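I've been promising a few of you a proper write-up of our timestamp saga, so settle in with a hot drink – it's going to be a long thread.

Some background for the newer folks. Tureck is our little alignment tool. You give it recordings from two hand-held grippers, and it puts both onto one clock so the policy training code can treat left and right as a single body.

It worked beautifully on one-handed tasks (of course it did, there was nothing to align!). Then we started on two-handed pick and place, and Erton, our planner, learned to reach for things with a lovely, confident, slightly late right hand.

I blamed the planner for most of June. I rewrote the grasp scoring. I went through the smoothing filter line by line, and I apologize to everyone who had to listen to me talk about the smoothing filter.

It was Abdelkrim Berrada who asked me, very gently, whether I had ever plotted the offset between the two streams over a whole session instead of only checking it at the start. Reader, I had not.

So I plotted it. The offset began near zero and climbed in a nice straight line, all the way to the end. Two clocks, each perfectly happy with itself, slowly walking apart. I sat there and laughed for a good minute.

The fix in Tureck is 2 passes. The first one finds moments where both grippers see the same motion and matches them up. The second fits a line through those matches and re-stamps every frame. We ran it over 2,176 episodes and dropped 688 that had too few good matches to trust.

My favorite test material is snack packets, because they're shiny and crinkly and the pose tracker has to work for its living. 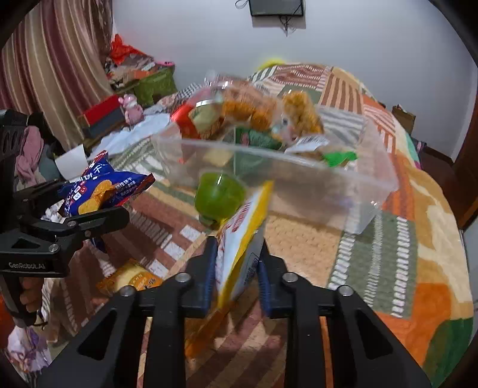
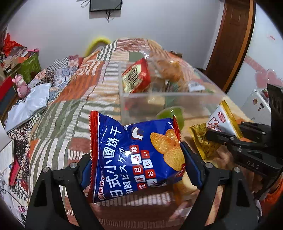 Abdelkrim also wants me to mention gripper width, and he's right. We interpolate it separately now. If you blend it along with the pose you can smear the instant the fingers close, and that instant is the bit the policy most needs to get right.

Next up is the viewer, Sallitz. I'd love for it to draw the offset curve under the video by default – a sloped line is so easy to spot once it's in front of you, and I could have had my June back.

We're aiming for 3,000 clean episodes before we retrain Erton from scratch. The dropped ones are staying on disk for now, in case a better matcher can rescue them.

If you've dealt with drift on two-handed data, please tell me how you handled long sessions! I'm especially curious whether a straight line held up for you or you needed something bendier. Replies are open and I read all of them, usually far too late at night.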